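Questions about the arm in the canteen kitchen

Put together by Driss Cherkaoui for kitchen, servery and wash-up staff at Hamine. Last changed May 4, 2019. The supplier, Brustari, was asked to check the facts and asked for two changes. I made one of them.

What will it be doing?

Clearing and setting out the prep counter, to begin with. Bowls, knives, fruit, small utensils. The two pictures are computer simulations of that job on a marble counter, with the arm fixed to a table beside it.

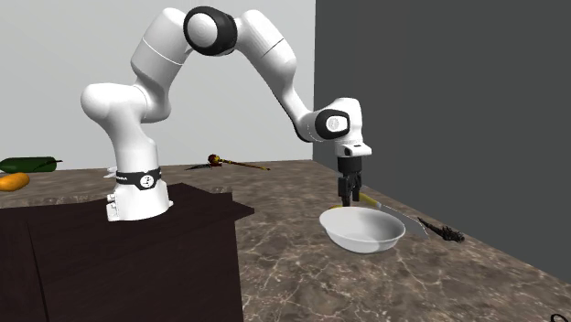
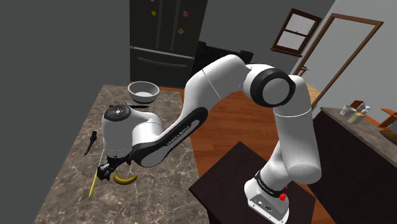

Is the simulated kitchen anything like ours?

Not much. Ours has steel benches, a floor that slopes to the drain and five people trying to get past each other at half eleven. I have asked what happens when somebody puts a tray down where the arm expects a clear space. The answer I got was that it "will be covered in commissioning". I'll print a better answer when I have one.

Will anyone lose their job?

Management says no. The letter from Vaughn Bellamy in April says there will be "no compulsory redundancies arising from the trial". Read that slowly. It covers the trial and it covers compulsory redundancies. It says nothing about agency shifts, or about whether a leaver gets replaced. We have asked for both in writing.

Will my hours change?

Nobody's contract changes during the trial. The early prep shift will start at the same time as now. If your supervisor tells you otherwise, ask for it by email and send me a copy.

Who looks after it?

Hok-lam Tsao and Chia-hao Yip have been put down for the training. They'll be doing it on top of their normal work, which I think is wrong, and there is no extra pay grade attached so far. If the thing needs a minder all morning, then a person is still doing the job, only standing further away from it.

Do I have to work next to it?

Not until you've had the safety session and signed for it. You can refuse before that and it won't go on your record. Bellamy has confirmed this.

How do I stop it?

You will be shown the stop button at the session, on our own machine. Don't go by pictures or by something a mate told you. If you press it and it was a false alarm, fine. Anyone who gets grief for stopping it should come to me the same day.

Will it handle knives?

Brustari say it can. Alaric Achterberg, who runs the hot section, says it isn't touching his. For now the agreement is that sharp knives stay with people, and I'd like it to stay that way for the whole trial.

Is it faster than we are?

I haven't seen a figure I trust. The sales sheet says 241 items an hour, with no word on what the items were or who had laid them out. We serve 200 lunches on a normal day, and the slow part has always been the wash-up, where the arm isn't going.

Does it record us?

The scheduling software, Flomlow, logs when the arm starts, stops and waits. It could be used to work out who kept it waiting. We want a line in the policy saying it can't be used in appraisals. The draft doesn't have one.

What happens after the trial?

It runs for 40 working days and then there's a review. Staff get two seats out of seven on that, so turn up to the meeting beforehand and tell whoever sits in them what you want said.

Where do I send a question that isn't on this page?

To me, or leave a note in the box by the lockers. You needn't sign it.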